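Komparsen und kleine Sprechrollen für den Spielfilm «Tarness» gesucht

Die Produktionsfirma Justetton dreht ab September einen Spielfilm über eine Schauspielerin, die nach einer langen Pause wieder vor die Kamera tritt. Für die Szenen auf dem roten Teppich, im Kinosaal und bei den Proben suchen wir insgesamt 57 Personen. Gedreht wird in Kostdale und in der näheren Umgebung.

Wen suchen wir?
Frauen und Männer zwischen 18 und 75 Jahren, mit oder ohne Erfahrung beim Film. Für die Premierenszene brauchen wir besonders Personen, die eigene Abendkleidung besitzen und darin auch mehrere Stunden stehen können. Außerdem sind 3 kleine Sprechrollen zu besetzen: eine Reporterin, ein Fotograf und eine Garderobiere. Für diese Rollen bitten wir um ein kurzes Video, in dem Sie sich vorstellen (höchstens zwei Minuten, das Telefon genügt). 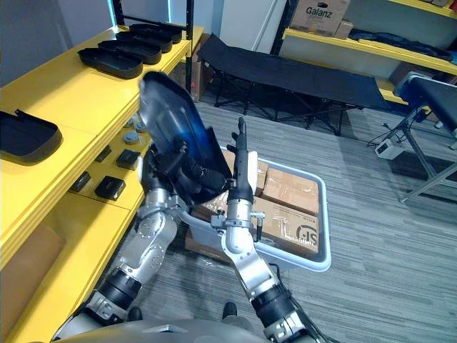
Wer sich für eine Sprechrolle bewirbt, soll gut Deutsch sprechen, ein Akzent ist aber kein Hindernis. Bitte schicken Sie uns Fotos ohne Filter und ohne starkes Make-up, eines vom Gesicht und eines vom ganzen Körper. Die Haare dürfen bis zum Ende der Dreharbeiten nicht gefärbt und nicht stark gekürzt werden. Sichtbare Tätowierungen bitte angeben.

Was bieten wir?
Komparsen erhalten einen Stundenlohn nach den üblichen Sätzen, die Sprechrollen werden mit 747 Euro pro Drehtag vergütet. Essen und Getränke am Drehort sind frei. Fahrtkosten können wir leider nur bei den Sprechrollen übernehmen. Die Kostüme der Proben- und Kinoszenen stellt das Atelier Ivanov, die Anprobe dauert etwa eine Stunde und wird bezahlt.

Ein Drehtag beginnt meistens um 7 Uhr und kann bis in den Abend gehen. Bitte rechnen Sie mit Wartezeiten. Private Aufnahmen am Set sind nicht erlaubt, auch nicht in der Pause. Die Darstellerin der Hauptrolle geben wir im August bekannt, Anfragen dazu können wir vorher nicht beantworten.

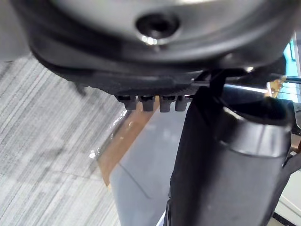 Eine Komparsin aus unserem letzten Film schrieb uns, man solle unbedingt bequeme Schuhe für die Pausen mitnehmen und etwas zum Lesen, sie habe an einem Tag vier Stunden auf ihren Auftritt gewartet und danach sei alles sehr schnell gegangen. Sie würde trotzdem sofort wieder mitmachen.

Bewerbung
Senden Sie uns bitte Name, Alter, Körpergröße, Konfektionsgröße, Schuhgröße und Ihre Telefonnummer, dazu die zwei Fotos. Als Betreff schreiben Sie «Komparse 928» oder «Sprechrolle 928». Die Bewerbung ist bis Ende Juni über das Formular auf dieser Seite möglich. Wir melden uns bei allen, auch bei einer Absage.

Justetton, Abteilung Besetzung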